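Citrus season at Sundholm, the corner grocery with the green awning

12/14/25

The owner of Sundholm gets a look on her face when the first crates of tangerines come in. "I've been doing this for 38 winters and I still open the first box standing up in the delivery bay with my coat on," she says, and laughs. "I can't wait until I get it inside!"

She grew up over a fruit stand, left for an office job, and came back when the old shop went up for rent. Her first citrus order was 667 pounds, far too much for a street that size. "We ate them, we juiced them, my mother candied the peel. I gave them to the mail carrier. And the next year people came in asking when they'd be back."

Ask her how to pick a good one and she's off. Weight comes first, she says. "Hold two the same size, one in each hand, and take the heavy one. Color tells you very little. I've had greenish ones so sweet my customers came back the same afternoon." She doesn't mind a loose skin on some kinds, but a soft spot near the stem sends a fruit straight to the marmalade pot.

The marmalade is its own story. It started with one pan on the back burner and last winter they filled 1,000 jars, all by hand, mostly in January when the bitter oranges arrive. The recipe is her grandmother's with half the sugar taken out. "She'd be furious," the owner says happily. "She'd also finish the jar."

At home she keeps tangerines in a bowl for two or three days, then moves whatever is left to the fridge drawer. She likes them cold, with black tea, and she puts the peel on the radiator so the whole kitchen smells of it.
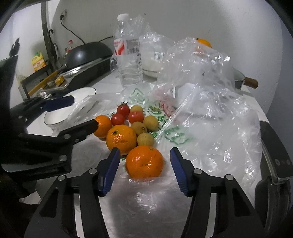

"My grandkids peel theirs in one long strip and hang it on the cupboard handle," she says. "I used to do that too, and my mother would leave it there until spring."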